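# 빌린 집에서 다쳤을 때, 누가 책임을 지는가

Kadri Zariņš 씨는 Pustomport에 있는 단기 임대 주택의 계단에서 넘어졌다. 손목이 부러졌고, 두 달 동안 일을 쉬었다. 계단의 세 번째 발판이 흔들린다는 사실을 집주인은 이미 알고 있었다. 앞서 묵은 손님이 메시지를 보냈기 때문이다. 그러나 집주인의 첫 답장은 짧았다. "계단에서는 누구나 조심해야 합니다."

이런 답장을 받으면 많은 사람이 포기한다. 자기가 발밑을 잘 보지 않았다고 생각하고, 치료비를 혼자 낸다. Zariņš 씨도 처음에는 그렇게 하려고 했다.

변호사 Gintarė Jõgi 씨를 만난 것은 사고가 나고 3주 뒤였다. Jõgi 씨는 Jivero라는 작은 사무실에서 임차인과 숙박객의 사건을 주로 맡는다. 그가 처음 물어본 것은 통증이 아니고 그 메시지의 날짜였다. 위험을 알고도 고치지 않은 기간이 길수록 소유자의 과실을 설명하기가 쉬워진다고 한다.

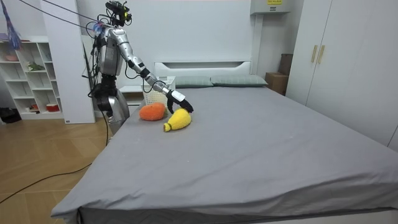 침대 위의 인형 쪽으로 팔을 뻗은 은색 휴머노이드 로봇.

## 과실은 나누어진다

집 안에서 생긴 사고에는 보통 두 가지 질문이 따라온다. 소유자나 관리자가 안전을 위해 해야 할 일을 했는가. 그리고 다친 사람은 자기 몸을 지키기 위해 보통의 주의를 했는가. 두 번째 질문의 답이 "아니요"라고 해도 청구가 바로 사라지는 것은 아니다. 많은 경우에는 그 비율만큼 배상액이 줄어든다.

Zariņš 씨는 그날 밤에 계단 불을 켜지 않았다. 집주인의 보험사 Koller는 이 점을 강하게 주장했다. Jõgi 씨는 이것을 숨기지 않고 처음부터 인정하자고 했다. "불을 켰어도 발판은 흔들렸을 것입니다. 우리는 그 부분을 설명하면 됩니다."

Koller의 첫 제안은 700유로였다. 병원비 443유로를 빼면 남는 돈이 일주일 월급보다 적었다. 교통비와 약값으로 이미 200유로 정도를 쓴 뒤였다. Zariņš 씨는 서명하지 않았다. 합의서에 서명하면 나중에 손목이 다시 나빠져도 추가로 청구하기가 어려울 수 있다는 설명을 들었기 때문이다.

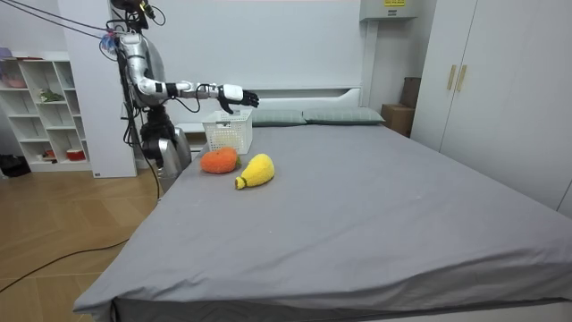 ## 사고 뒤에 남겨야 하는 것

Jõgi 씨의 서랍에는 사진이 없는 사건이 많다. 다친 사람은 병원에 먼저 가고, 돌아오면 계단은 벌써 수리되어 있다. 수리를 했다는 사실만으로 과실이 증명되지는 않으며, 원래 상태를 보여 주는 자료는 따로 필요하다.

그래서 그는 가능하면 그날 안에 현장을 여러 방향에서 찍으라고 말한다. 조명과 손잡이도 함께 찍는 것이 좋다. 같이 있던 사람의 이름과 연락처를 적고, 집주인에게는 전화보다 글로 알린다. 영수증은 100원짜리라도 버리지 않는다. 의사에게는 어디에서 어떻게 넘어졌는지를 정확하게 말해야 한다. 진료 기록의 첫 문장이 나중의 설명과 다르면 보험사는 반드시 그것을 찾는다.

기한도 확인해야 한다. 청구할 수 있는 기간은 나라마다 다르고, 계약 위반으로 보는지 불법행위로 보는지에 따라서도 달라질 수 있다.

2월에 Koller는 두 번째 제안을 보냈다. 이번에는 쉬었던 기간의 수입이 계산에 들어 있었고, Zariņš 씨의 과실은 5분의 1로 적혀 있었다. 그는 그 비율에 동의했다. 지금은 Stestska의 집에서 일주일에 한 번 물리치료를 받으러 다닌다. 무거운 냄비는 아직 왼손으로만 든다.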